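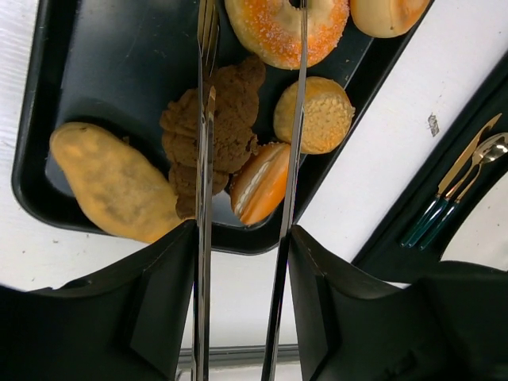
I've had the Briem stand mixer on my counter since December, and I promised my sister I'd write up what I think of it once I'd made enough bread to have an opinion. Well, I've made a LOT of bread. My freezer is full of bread. So it's time!

Some background. I bake on weekends, mostly rolls and sandwich loaves, with the odd batch of donuts when people are coming over. My old hand mixer started smelling like a hair dryer whenever I put the dough hooks in, and I wanted something I could walk away from while it kneaded. I looked at the Nikisik too (my neighbor Unnur Thoroddsen swears by hers) but the bowl on that one is glass and I drop things. So, the Briem.

First thing you'll notice is that it's heavy. I mean really heavy. I had to get my husband to lift it out of the box, and it has lived in the same spot next to the toaster ever since. If you were planning to keep it in a cupboard and haul it out for Sunday pancakes, think again. The plus side is that it doesn't go wandering across the counter when it's working on a stiff dough, and my old one would have been on the floor.

It has 10 speeds and I use maybe three of them. Speed two for kneading, four for creaming butter and sugar, and then all the way up for egg whites. The dial clicks nicely between settings but the numbers are printed in pale gray on silver, so good luck reading them before the sun's up. I've put a dab of red nail polish at two and that fixed it.

Dough is where it shines. My basic roll recipe takes eight minutes on low and comes out smooth and stretchy, and I can be washing up the whole time. Brioche takes longer, you have to keep adding the butter a bit at a time and scraping down, but it gets there and the motor housing only gets a little warm. I did a double batch of rye once and it groaned so much I took half out. The booklet says not to do that with rye. I read the booklet afterwards.

Small amounts are a different story. One egg white just sits there under the whisk laughing at you. Two is okay. If you mostly bake for one person I'd honestly keep a hand mixer around for that kind of thing.

Cleaning: the bowl and the dough hook go in the dishwasher, the whisk doesn't (mine went in once and came out dull, my own fault). Flour gets into the seam where the head tilts back and I go after it with an old toothbrush. The splash guard is a pain. It never sits quite straight, and the little chute for adding flour is so narrow that half of it lands on the counter anyway. I've stopped using it and I drape a dish towel over the top instead.

Noise is fine on low, you can hold a conversation. On high the dog leaves the room.

I did have one problem, the locking lever went loose in the second month. I emailed the shop, and a very nice man called Mikkel Mogensen wrote back the next day and walked me through tightening a screw under the hinge. It's been solid since then.

Would I buy it again? Yes, for bread I would, in a heartbeat! Four stars from me, and the missing one is for that splash guard. Next up I'm trying the pasta roller attachment, so if anyone has used it with whole wheat flour, please leave me a comment with your settings.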